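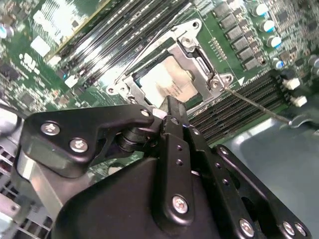
The Ultside cell at work around a CPU socket.

About Proludow

Proludow looks after one robot cell. We have a website, a sign on the door and a very reasonable coffee machine, and all of it exists in service of a single arm that takes processors out of used computers and servers. Customers send us machines they no longer want. We send back the parts worth having and a list of what they were. Between those two events there is a good deal of wiping, leveling and muttering.

The cell is called Ultside. It was named before any of us gave much thought to names, and by the time we did it was printed on the electrical cabinet.

Our shop is on the ground floor of the Weerasinghe building in Posolen, behind the loading dock. If you reach the dentist, you have gone up a floor.

Who we are

Beryl Yeoman started the company after a career repairing packaging lines, where the machines were larger and the screws more forgiving. She does the mechanical work on the cell and owns the torque drivers. Borrowing one requires a signature.

Rizwan Haque handles the arm and its programs. Piyumi Barua runs intake, decides what goes into the cell and what goes straight to the bench, and keeps the fault log. The fault log is the closest thing we have to a company history and is better written than this page.

Shanthi Amarasinghe does the billing and answers the phone. She also has the steadiest hands in the building, so she gets called away from the billing more than she would like.

How the day starts

Ultside gets a 30 minute setup before it touches a customer's board. We tried a shorter one. The log for that week is long.

The first job is the chassis clamp. Computer cases are made of thin metal and optimism, and they flex when you press on them, so each one is shimmed until it sits flat on the plate. Loose cables get tied back, tags and all, because a drooping cable will find the fingers sooner or later.

Next comes the gripper. Beryl checks every screw on the side plates with a hex key, starting at the wrist and working toward the fingertips. Anything that turns gets cleaned, treated with threadlocker and written down. She then moves the fingers through their travel by hand with the power off, feeling for grit in the pivots. It looks a little like she is shaking hands with it. We have stopped mentioning this.

Then Rizwan teaches the socket. Two motherboards of the same model ought to sit in the same place, and they very nearly do. The arm comes in high, finds a corner of the retention frame, finds the opposite corner, and works out how crooked everything is. After that he runs the approach at a crawl with his thumb on the stop button. A fingertip landing a little wide of the frame can bend the socket contacts, and a bent contact turns a board we could have sold into one we weigh.

Some boards still need a person with a screwdriver. We say so up front, having once claimed otherwise in a brochure.

About the paste

If you have never met old thermal paste, it goes on as a thin gray smear and spends years becoming something else. By the time a machine reaches us it may be a dry crust, or a pale film with patches missing, or gum. It gets on everything. It is the main reason Ultside needs cleaning at all, and it is why our consumables budget is mostly lint-free wipes.

The fingertips are wiped with isopropyl alcohol after every 20 boards. The camera window gets a separate wipe from a separate box. Piyumi labeled the boxes after an incident that took an afternoon to diagnose: the arm kept missing the socket, Rizwan rewrote part of the search routine, and the trouble was a thumbprint of paste on the glass. The original routine is back in service. The thumbprint was never claimed.
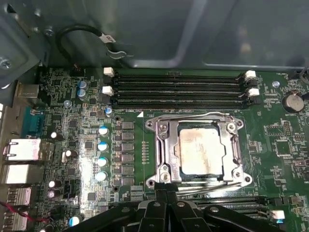
What breaks

Fingertips, mostly. They are the cheapest part of the gripper and the part that meets the metal, so we treat them like pencil erasers. We keep 2 spare sets in the drawer under the controller. When the last one comes out of the drawer, Beryl orders more and tells everyone she has done so.

After fingertips come cables. The one running to the wrist gets twisted all day, and it fails politely at first, with a dropped signal in one particular pose. Rizwan now swaps it every June whether it has complained or not. The old one goes in a box marked "probably fine," which nobody is allowed to use.

The worst repair so far was fault 136, a noise. The gripper clicked on closing, only after lunch, and only on the right side. Beryl had it apart on the bench for most of a week and found a pivot pin that had worn oval. The pin was replaced, the noise stopped, and Shanthi was able to make phone calls again.

Visiting and sending us work

You are welcome to come and see the cell run. Please call first, so we can tell you whether it is running. Stay behind the yellow line and leave the green box of wipes alone.

For work, send Piyumi a list of the machines with model numbers if you have them. Please take the drives out yourself and keep them. We don't want your data.

Page last updated 1 Apr 2026. The date is real and so are the prices.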